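# Comparing two hand controllers for table carrying with a humanoid robot

Project report, Sep 10, 2018

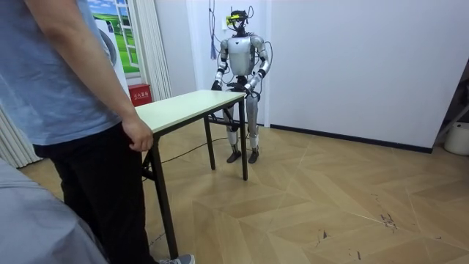 Declan Mac Giolla wrote in the margin of my first draft that a comparison of controllers means little if the person at the other end of the table does half of the work. I agree with him, and for this reason the human partner got a fixed rule: hold your end, walk slowly, do not correct the robot.

## What was compared

Both controllers drive the same black multi-fingered hands. The first one, Brelden, closes the fingers to a set position. The second one, Nam, closes them until a set motor current is reached and then keeps this current. The arms and the walking were controlled by the same program in all trials, so only the grasp was different.

The table is light and has a thin top, and this makes it harder than I expected. A thin edge gives the fingers little to hold, and a small error in the height of the wrist is enough for the thumb to miss it.

## Trials

I made 66 trials, half with each controller. A trial was counted as failed if one hand lost the edge before the table was put down again. Brelden failed in 15 trials, Nam in six.

The mean closing time was 1291 ms for Brelden and 1559 ms for Nam. The slower closing did not disturb the partner much - he had to wait for the signal in any case.

## Problems

- With Nam the left hand sometimes stopped too early, when one finger touched the underside of the table first.
- The wrist height was set by hand before each trial. I would like to take it from the head camera.
- Three trials were repeated after the connection to the right hand was lost. They are not in the numbers.

For the next part of the project I will keep Nam and lower the current limit of the left thumb.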